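Skulov Opens Its Dilwood Showroom to the Trade

Each February, the furniture makers of the Dilwood district present their new lines to buyers, architects and hotel groups. Skulov takes part this year with a hall of 600 square meters and four complete dining settings.

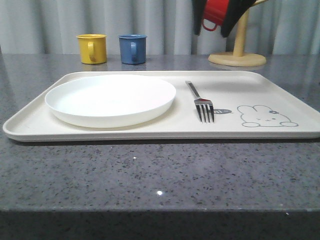 Skulov Department of Trade Relations

The main launch is Ondari, a family of extending tables drawn by Xiaoyan Song. The largest model opens from 167 to 200 centimeters and seats two more guests. Song also designed the matching bench, which will be shown with a choice of woven or leather seats. Orders placed at the fair will ship in the spring.

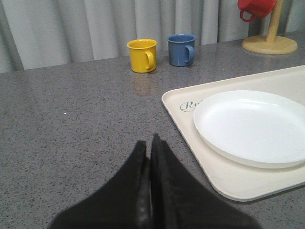
Hours and Admission

The hall is open to registered trade visitors from 9 a.m. to 6 p.m. Liao, our partner for upholstery fabrics, will receive clients by appointment on the upper floor.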